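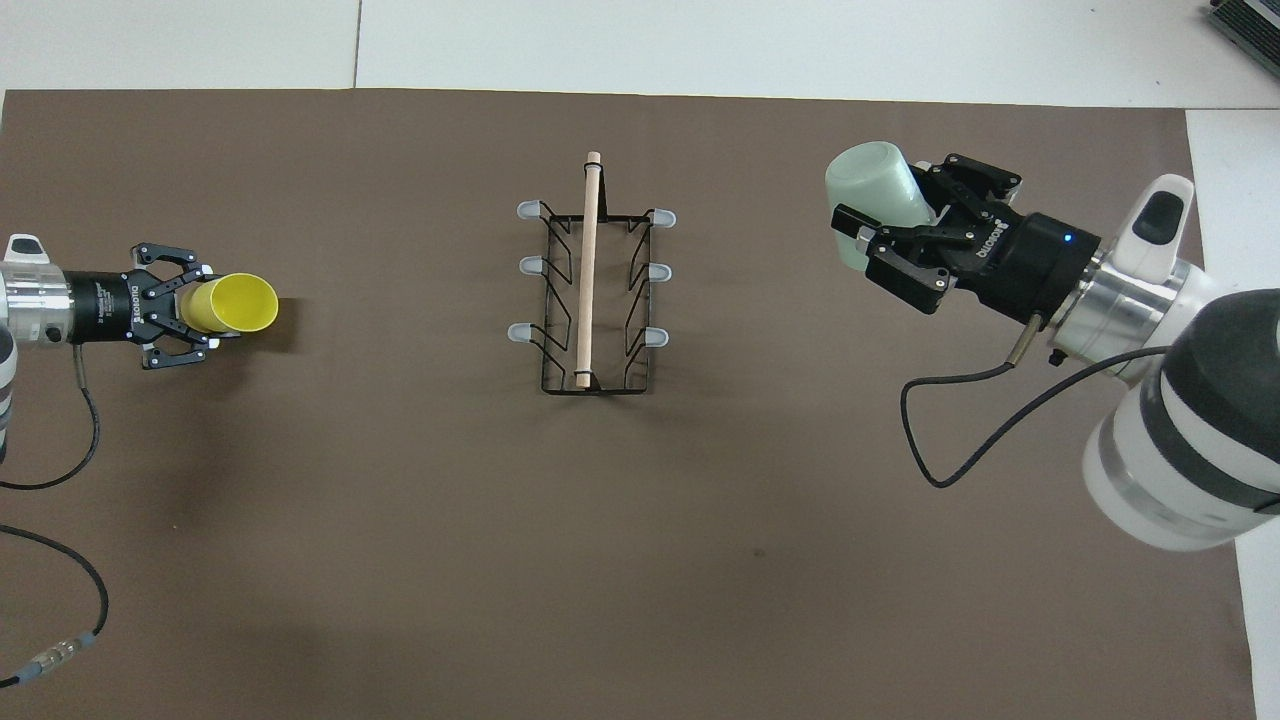
3.2 Cups, and who gets which one

I hadn't planned to write about cups. My notes from the first winter of fieldwork at the Promamholm hall are mostly about who sat where, and it was Ifigeneia Stamatopoulos, reading them over my shoulder one Monday, who asked why I kept writing down what people were drinking out of. Fair question! I went back through the lot and she was right, there was a cup on nearly every page.

The hall has two kinds. There's the good china, which lives behind glass and came from the old Theodorakopoulos tea rooms when they closed, and there are plastic cups (Figure 3), which live wherever somebody last put them. Regulars get china. Kids get plastic. After that it gets murky, and the murky bit is what I want to talk about in this section.

Take newcomers. I got plastic for my first 5 visits, and I remember being a little put out by it, although I'd have told you at the time that I didn't care. Then in July I walked in, wet through, and Keith Paewai handed me tea in a china cup with a chip in the rim and kept talking about the footy. Nothing was said. When I asked him in our interview whether he'd meant anything by it he laughed and said, "Mate, it was the closest one." Maybe so. But Constanza Vergara, who'd been coming for two years by then, could tell me straight off when she'd had her own first china cup, who poured it and what biscuits were out, and I don't think you hold on to that kind of detail if the cup is just a cup.

The earlier writing on hospitality would probably call this a status marker and move on. I'm a bit wary of that. For one thing, people slide back down the scale all the time and don't seem bothered. Stelios Kyriakidis, easily the most senior person in the room, asks for plastic because his hands shake and he's sick of apologising about saucers. Thodoris Stergiou takes plastic outside so he can smoke. At the big winter lunch, with almost 700 people through the doors over the day, the china stayed in the cabinet and everyone had plastic, and several people told me it was the friendliest lunch they could remember. So a plastic cup can say you're a stranger, or that you're so at home you can be fussy, and I couldn't work out which from the cup alone. I had to know who was holding it and who'd handed it over.

I should say something about washing up too, as it kept turning up in the interviews. China gets washed by hand, by two people, one washing and one drying, and most of the gossip I collected came from that sink. Plastic gets a rinse and goes upside down on a tea towel, which takes one person and no conversation. Of the 12 regulars I interviewed, the ones who dried were far better informed than the ones who didn't, and I come back to them in Section 3.3, where the talk turns to money and the roof.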